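Kornell Shed Workshop
Arm build group, minutes of meeting 07/10/2018

Present: seven of the group, plus two from the bike bench who stayed for the first half. Apologies: three. Started late, kettle.

1. Minutes of last time

Taken as read. One correction, the gear motor was returned to Flolten and not to Nägeli. Nägeli have never had anything back from us. Secretary to fix the copy on the door.

2. Money

Balance in the arm pot 616 pounds before tonight. Out since last time: servo horns, two bearings, a reel of black filament, postage. Receipts in the tin except for the filament, whoever bought it please look in your coat.

Servo order from Flolten still not here. Order number ends 809 if anyone rings. Agreed we wait until November and then cancel and go elsewhere. One against, on grounds that elsewhere is dearer. Noted.

Bench fee goes up to 20 a month per project from the new year. Grumbling. Arm group will pay, but want the good vice on our nights in return. To be raised at the main workshop meeting.

3. Base and shoulder

Base bolted down properly now, four bolts through the bench board. No more G clamps. The shoulder still droops when the power goes off. Options were: a spring, a counterweight, or living with it. Long talk. Spring has been tried once on the old arm and it twanged off into the rafters. Counterweight means a longer back end and the arm then fouls the shelf. Agreed to print a rest for it to park on and think again after.

Elbow bearing is noisy. Regrease before doing anything clever. The old grease is the wrong sort, the tub with the blue lid is for bikes, do not use it on the arm.

4. Wiring

Loom redone to the second drawing. Connectors labelled at both ends this time. Two of the labels are the same (both say ELBOW A), to be sorted before anyone unplugs anyting.

Fuse: still the temporary one. This has been in the minutes three times. Must be done before next build night or the arm stays off. Agreed by everybody, no vote needed.

Emergency stop moved to the front left corner of the bench where a hand can get at it. Tested with power on, arm cut out straight away. Test again every session and write it in the book, the book is on a string now.

5. Software

Cunura (our own control program, for the bike people) now starts without the laptop being rebooted first. Homing works from the button. The jog keys are back to front on the wrist and it was asked could this be fixed, answer yes but two people have got used to it. Vote: fix it. Carried, four to two, one out of the room.

Saved positions get lost if the program is closed with the window cross. Use the menu. Sign to go up.

Old version kept on the memory stick, do not delete. Somebody did ask why we need it, the reason is the old arm still runs on it.

6. Gripper

Fingers are the black ones with the tapered tips. Third print. The first lot snapped at the screw hole and the second lot were too thick to get down beside anything. These are better but the left one has a bit of play where it meets the carrier. Shim it. If the shim does not cure it, drill out and fit a proper pin.

Question of rubber on the tips. Heat shrink suggested, also a dab of sealant, also bits of old inner tube (bike bench offered plenty). Try inner tube first as it costs nothing.

Speed of close to stay at 60 on the Cunura slider until the play is sorted. Please don't turn it up to see what happens.

7. Sorting job

The aim for the open evening is still lego bricks off the table and into the tray. Wrist camera view of it put up on the wall for discussion.
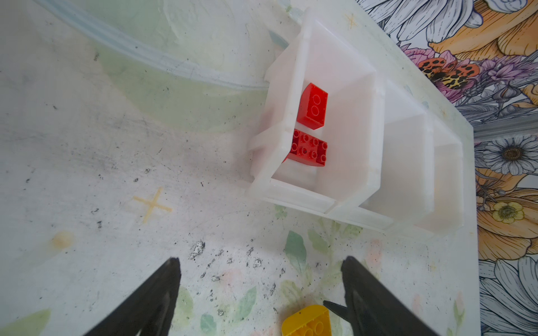 I'd move the tray in closer before touching any of the code, the far bins are a long reach and you're asking the wrist to go down between two walls with those fingers. Put it square to the base as well, then every bin is the same move with one number changed.

General agreement on square. Less on closer, as the tray then sits where the elbow swings on the way home. To be tried with the arm at slow speed and a hand on the stop.

Also raised: tray is milky plastic and the table is pale. Red shows up well against it. Worry is for white or grey bricks, which may vanish as far as the colour finding goes. Decided: stick to strong colours for the open evening, red and yellow to start. Yellow to have its own bin, red stays in the big one.

Flowery backdrop past the table edge also has yellow and orange in it. Colour finding should be told to ignore anything past the edge. Plain sheet suggested instead, several people like the flowers. Left open, try the software way first.

Walls of the tray are thick, so open the fingers above the rim and let the brick drop. No reaching in. If bricks bounce, lower it a bit at a time.

8. Open evening

Arm to be shown on the middle bench, rope across the front. Somebody by the stop the whole time, half hour turns, rota to go up. If the servos have not come then we show it with the old ones and keep the moves short.

Kids will want to put the bricks down themselves. Fine, but arm parked and program on pause when they do. Spare tub of bricks needed, bring any you have.

9. Any other business

Soldering iron left on again. Not known whose night.
The print fume fan is loud, Nägeli do a quieter one, price to be found out.
Can the hex keys come back. The 2.5 especialy.
Bike bench asked if the arm could hold a wheel. Not yet.

Actions
Fuse, before next build night
Relabel elbow connectors
Print rest for shoulder
Shim left finger, inner tube on both
Wrist keys the right way round
Ring Flolten
Tray square to base, try nearer
Rota for open evening

Next meeting same time, bring own mug.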